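How to get a box of old fanzines ready for scanning

So you have inherited, bought or failed to throw away a box of photocopied music fanzines. Good. Before any of it goes near a scanner, there's an afternoon of dull work to do, and it goes better with the radio on.

Start by sorting by title, then by issue number. Editors in 1995 had a relaxed attitude to numbering. My run of Flarnisden goes from issue 4 to issue 6, then back to a second issue 4 with a different band on the front. Pencil your best guess on a slip of paper and tuck it inside. Leave the cover alone.

Next, the staples. Rusty ones stain the paper and scratch the scanner glass. Open the zine at the centre spread, lay it face down on a clean towel and ease the legs upright with something thin and blunt. Then turn it over and lift the staple out from the spine.
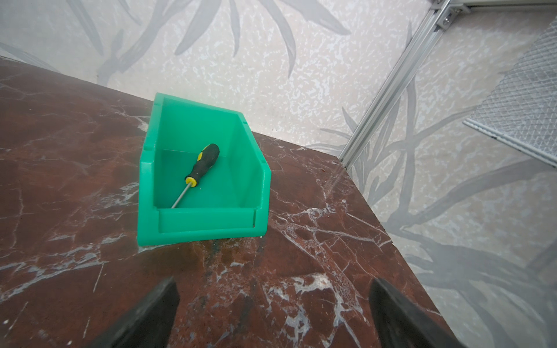 Page order matters more than you'd think. Once the staples are out, a zine is just a heap of folded sheets, and half of them have no page numbers because somebody glued a gig review over the corner. Keep each issue in its own tray while you work. An open-fronted parts bin like the green one does nicely for the A6 titles, once you've evicted the screwdriver. Anything bigger wants a shallow box file.

Scan at 300 dpi, in colour, even if the zine is black and white. Birine was printed on pink paper throughout and looks very sad in greyscale. Save as TIFF and make smaller copies later.

For file names, use title, issue, page: chrysikopoulos_02_074. Don't call anything "final".

Store the originals flat, unstapled, in acid-free folders. Staten, at 74 pages, will need a folder to itself, mostly for the letters page.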